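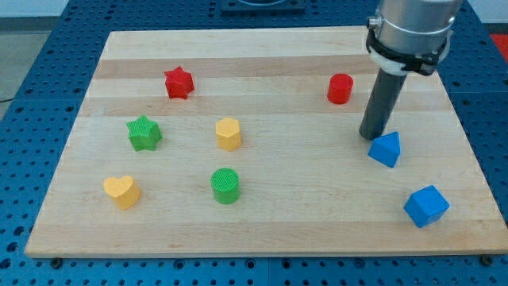
**Mirela Dobrean**
Project Coordinator, Rallmont Passenger Boats

Progress report to the Felura Fund
Project: Easier boarding on the Son line
March 26, 2025

Dear members of the Fund,

With this report I inform you about the work done on the Son line between the signing of the grant and the end of the winter stop. The money part is in the separate sheet which our bookkeeping sends to your office, so I repeat here only what is necessary to understand the progress.

## What was planned

The grant pays for two things. The first is a new boarding bridge on the pier in Son, with a lower slope and handrails on both sides. The second is the change of the entrance and the lower deck on our boat *Zallura*, so that a guest in a wheelchair can come on board and reach the saloon without being lifted by the crew. We also promised to train the crew and to write better information for guests before they buy a ticket.

## The pier in Son

The old bridge was removed in January. The work went well for the first days, but then the builders found that two of the posts under the pier were in a worse condition than the survey had said. We had to stop and ask for a new opinion from the harbor office. The answer came quickly, and both posts have been replaced. The cost of this is not charged to the grant, it is paid from the normal maintenance budget of Rallmont.

The new bridge is now in place and the handrails are mounted. The surface against slipping is still missing on the lower part. The supplier delivered a wrong width, and we sent it back. Until the correct one arrives, the bridge stays closed to the public and is used only for tests.

One remark about the water level. The bridge was calculated for the usual summer level of the lake. When the level is very low, the slope becomes steeper than we would like. We have agreed with the harbor office that on such days the crew will always assist, and that the captain decides if boarding is possible.

## The boat

*Zallura* was in the yard for most of the winter. The entrance door on the left side is wider now and the step behind it is gone. This was more difficult than we expected, as a heating pipe was running exactly there and it had to be moved under the floor of the saloon. The yard found a good solution, but we lost time with it.

The accessible toilet is built and connected. The inspector asked for two small changes: the alarm cord must hang lower, and the door must be possible to open from outside. The first is done. For the second we wait for the lock.

In the saloon we took out some of the fixed benches next to the windows, so that guests with a wheelchair can sit at the same tables as their families. We lose a few seats by this. In our opinion it is acceptable, because the boat is full only on a small number of trips in the high season.

## Passengers

You asked us to give the numbers for the last season, so that you have something to compare with later. On the Son line we carried 2570 passengers in the first half of the season and 2263 in the second half. From the guest cards we received 2223 answers for all our lines together. I must say that the cards did not have a question about boarding, therefore we cannot tell how many guests had a problem with it. What we know comes from the free comments and from the crew. The most frequent comment was that the bridge felt steep and that there was nothing to hold on the right side.

For the coming season the card is changed. It has now a question about getting on and off the boat and a question about the information received before the trip.

## Crew and information

The crew had the first training in the yard, on the boat itself. It covered how to offer help, how to guide a guest who does not see well, and how to secure a wheelchair when the water is rough. A second training will take place on the pier in Son as soon as the bridge is free for use. The seasonal staff will join this one.

The new text for the website is written and is with the translator. It describes the bridge, the door, the toilet and the places in the saloon, with measures. We also write clearly what is not possible: the upper deck can be reached only by stairs, and this will not change with the present project.

## What is late

Two points are behind the plan, the surface of the bridge and the final paper from the inspector. Both should be closed before the first regular trip. If the surface comes too late, we will begin the season from the old side landing, which has a step, and we will announce this on the website and at the ticket window.

## Our requests

We ask you kindly to agree that the remaining sum for signs can be used on both sides of the lake, and not only in Son as it is written in the contract. The total stays the same. We would also be glad to know if your office wants to send somebody to the test trip, so that we can reserve the places.

The photos of the pier and the invoices from the yard will follow together with the final report.

With kind regards,
Mirela Dobrean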